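2025-01-03
Notebook, long bench side. Table things, pens, the cup, and a bit about the Skornar drawers at the end.

First entry of the year and it's about pens! I had big plans to start with the drawer fronts but I came in, put my bag down, went looking for a marker to label the offcuts and ended up spending most of the morning on the question of where a marker is supposed to live in this room. So that's what this page is, sorry to anyone who came looking for glue times (they're on page 54 of the old book, the one with the torn cover).

Background for whoever reads this in May and wonders. We used to have the pens in a tray under the window. The tray went to the Tindano people along with the vise when they set up their own corner, which was fine by me, I never liked that tray, everything rolled to one end and you had to dig. Since then the markers have been turning up in apron pockets, on the saw, on the windowsill, and once in the kettle cupboard. I want one spot on the light table where they get put back standing up. The mesh cup is what I've got, so it's the mesh cup for now.

Things on the table so far: the cup, a black marker, a white marker with a black cap, a bottle of orange juice. The juice has no business in a pen entry but it keeps the place of whatever tall thing will end up there, and I'd like to know early on if a bottle next to the cup gets in the way when you reach for a pen.
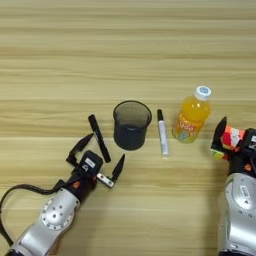
Cup in the middle, a marker lying on either side of it, juice at the end.

What I like about the mesh on this table is how little of it there is. The wood is so pale that a solid black cup would sit there like a stove pipe, but the mesh lets some of the grain come through and it looks much lighter than it is. I had one of those chunky ceramic ones at home for years and it was forever in the way. Also you can tell what's in a mesh cup without picking it up, more or less, which matters when you're hunting for a cap at the end of the day.

What I don't like: it's wider at the top than at the bottom, so pens lean out. With two markers you get a V, and with six you get a hedgehog. A piece of felt in the bottom might help. I cut one from the Zorham offcuts and it was too big, cut another and it was too small, so there are now two felt circles in the scrap box if anyone is making coasters for mice. Will try again with a compass like a grown-up.

Then the markers themselves. I did a proper comparison on a strip of the same board we used for the Caron shelves, sanded to 600 and left bare. The black marker first. Lines are nice and dark but it feathers along the grain if you go slowly, so for pencil-type marks (cut here, this side up) it's too fat and I'd keep it for crates and the lids of tubs. The white one with the black cap is crisper on the bare strip and I'd happily use it for the drawer parts. I wrote the same three words with each of them, turned the strip over, and did it again on the back with a coat of wax on. Neither of them likes wax. Both beaded up and I could wipe the words off with my thumb, so mark first and wax second, please, all of you, me included.

(I've taped the strip inside the back cover. Front side is bare wood, back is wax, the smear is my thumb.)

Next thing I fiddled with was spacing. If the cup stands too close to the working edge it gets an elbow, and if it's way over at the far side you lean across whatever you've got laid out and drag your sleeve through it. I laid the steel rule down and tried the cup 300 mm in from the front edge, then further back, and kept going back and forth like somebody hanging a painting.

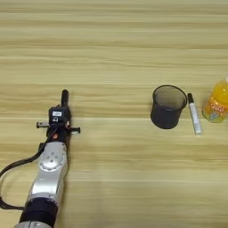
So 300 it is, at least for the time being. I put a tiny pencil cross under it so it can find its way home after the table gets wiped. If you need the whole top for a glue-up, by all means move the cup to the shelf, just bring it back after. I'd rather not screw anything down or stick a pad on this wood, it's such a pretty top – all those long stripes – and it scratches if you look at it sideways. Drinks too, while I'm on the subject: caps on, please. The juice can stay if its cap stays on.

Lunch. Leftover rice, very good.

After lunch I added the colored cube, which has been kicking around the shelf and which everyone picks up and nobody wants to own up to playing with during clamp time. I wanted something blocky in the row to get an idea of how much width the whole lot takes when it's laid out side by side, and whether it's still easy to grab one thing without bumping its neighbor. 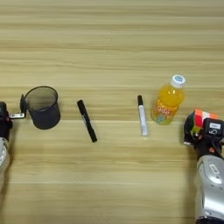 The full line-up. From the left: cup, black marker, white marker, juice, cube.

With the cup on the far left I prefer it, I think. Then the markers come next in line and you go cup, pen, pen in one sweep, and the bulky things are off to the right where they bother no one. With the cup between the markers it looks tidier but you have to decide each time which way to go (I know, what a hardship). Left-handers, have your say in the margin, I only tried it my way round.

A marker lying flat on this top does wander a bit if you knock it. The ones with a clip stay put, the plain round ones don't. One more vote for standing them up.

Shopping and loose ends, in no order: more fine markers, black only, since the red ones never get used. Felt, thicker than what we have. A second mesh cup for the sanding side if the first one is still in one piece by spring. Ask Caron if they want their sample board back, it's been leaning on the radiator and it can't be good for it. 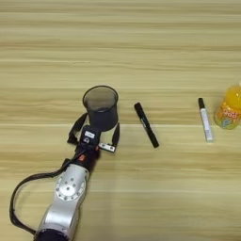

And the Skornar drawers, which is what I meant to do today. I got as far as sorting the fronts by grain and putting them in two stacks, nice stripes and less nice stripes. The nice ones are going in the top row. I marked the back of each with the white marker, lower left corner, arrow pointing up. No wax on any of them yet! The runners are still in their box under the bench, and the screws that came with them look too long for the sides, so check one against a scrap before you drive it in. I'll cut the felt circle tomorrow and then start on the first drawer.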